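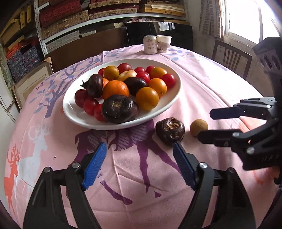
Home News Products Growers Press Contact
Search this site Enter keyword Go

Husley extends water chestnut supply program to Clirummont

CLIRUMMONT, 2022-12-12. Husley, a packer and distributor of fresh specialty produce, has opened a second receiving line for whole, unpeeled water chestnuts at its Clirummont depot. The line began test intake in October and is now open to all contract growers.

Each lot is washed, graded by diameter and checked for soft spots before packing. Corms with broken skin are sent to the peeling room. Sound corms are packed unpeeled in 2-pound vented bags and held at refrigerator temperature until shipment. The Clirummont line can handle 2,000 pounds per shift, the same rating as the existing line at Jara.

Whole water chestnuts will be supplied to 123 independent grocers in the first phase. Deliveries from Clirummont replace the longer route from Jara for stores north of the river. Order cutoffs and case sizes are unchanged. 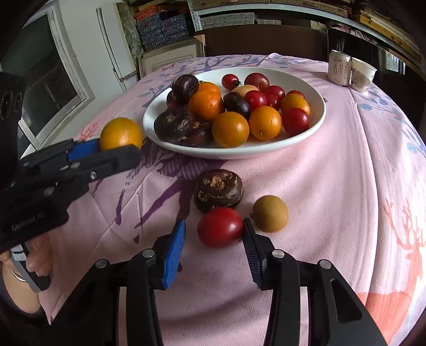
Water chestnuts served in the skin on a plate of fruit.

Husley advises stores to keep the product cold and out of direct mist. At home, unpeeled water chestnuts should be stored dry in a paper bag in the refrigerator. They should be scrubbed under running water and peeled before eating, and any corm that is mushy or smells sour should be thrown out. Peeled corms should be covered with cold water, changed daily.

Lot codes are managed in Pamulik, the company's tracking software, and are printed on the back label of each bag. Growers delivering to Clirummont must attach a field tag to every bin. Untagged bins will be held at the dock.

The grower handbook and current grading chart are available from the Clirummont office on request.

Comments (3)

marshgrower: Does the field tag rule apply to Jara too, or only the new line?

tk_produce: We got our first cases last week. Sizes were even, a few scuffed ones at the bottom.

Dill44: Please bring back the larger bag. Two pounds is gone in one stir-fry at my house.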